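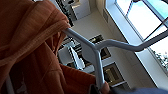 The orange one, on its gray hanger.

The Orange Coat

When Silviu Pascu came to empty his aunt's apartment in Conora, he had planned for two days of work. He had brought tape, a marker and a thermos, and he had borrowed the car of his neighbor Relu, who wanted it back before dark on the second day. It was August, and the stairs of the building smelled of hot dust and of somebody's peppers.

The kitchen was quick. The books were quick also, as a school in Trivstead had agreed to take all of them without choosing. It was the wardrobe which stopped him. His aunt had worked for 39 years in the alterations room of the Nedelcu store, and she had kept her own clothes the way she kept those of the customers, each on a hanger, each facing left, with a small paper number pinned inside the collar. The last number was 113. He did not understand the numbers until he found a school notebook on the shelf above, and in the notebook, in her square handwriting, a line for each piece.

No. 12. Blue skirt. Shortened for the wedding of Iulian. Danced badly, both of us.

No. 40. Raincoat. Lent to Pao-chu, came back with better buttons.

No. 41. Green dress. Too proud for it.

He sat down on the edge of the bed and read for a long time. Then he stood up again and took out the clothes, one after another, and looked for each in the notebook before he folded it. This was a foolish way to empty an apartment. By noon he had filled only one box.

The orange one was number 88. It was a heavy thing, the color of rust, and he remembered it at once, although he could not say from what year. In the deep folds it was almost brown. He remembered being small and standing inside it, under her arm, at a bus stop where the wind came from the river. He looked for the line.

No. 88. Orange. Not mine.

There was nothing more. He turned the page, but the next was number 89, a gray cardigan, with a long complaint about moths.

At four o'clock Pao-chu Kuo came down from the fifth floor with a plate covered by a cloth. She was the one with the better buttons. She had known his aunt since the time when they both had new kitchens and no curtains, and she walked into the bedroom without asking, as she had surely done a thousand times.

"You kept that out," she said, and touched the sleeve.

"She wrote that it was not hers."

"It was not." Pao-chu put the plate on the windowsill. "A woman brought it to the store for a new lining. She paid in advance, 1000, in the old money, and she did not come back. Your aunt kept it on the rail for one winter. Then Nedelcu told her to throw it out or take it home."

"And she wore it."

"Of course she wore it. It was cold. But every year, in the fall, she put a card in the store window. Orange coat, lining finished, ask inside. When the store closed she put the card downstairs, by the mailboxes."

Silviu had seen the card. He had passed it that morning with a box in his arms, and he had thought that it was something about a lost cat.

They ate the cakes from the plate, standing, because the chairs were already in the hallway. Pao-chu told him about the lining. His aunt had not liked the cloth which the customer had chosen, so she had bought a different one at Folirness, from her own pocket, a thick satin with a small pattern of leaves. She wanted the woman to be surprised. He opened the coat and there were the leaves, worn pale at the place where a hand goes into the inner pocket.

"What was her name?" he asked. "The customer."

"Tak. Si-eun Tak. It will be on the ticket."

The ticket was in the inner pocket, folded in four. It had a name, a date without a year, and the words paid, thank you. There was no address.

Relu telephoned at six about the car. Silviu told him that he needed one more day, and listened to the sigh, and promised a full tank. Then he closed the boxes which could be closed. He carried them down, and on the last trip he stopped at the mailboxes. The card was yellow at the corners and the telephone number on it was the number of the apartment, which would be disconnected at the end of the month.

He took out the marker. He crossed out her number with one line, so that it could still be read, and wrote his own under it. He pressed the pin back into the same hole.

Upstairs the coat was hanging on the door of the empty wardrobe, facing left. He moved it to the other side, away from the evening sun – the color would suffer – and went to look for something to cover it for the drive.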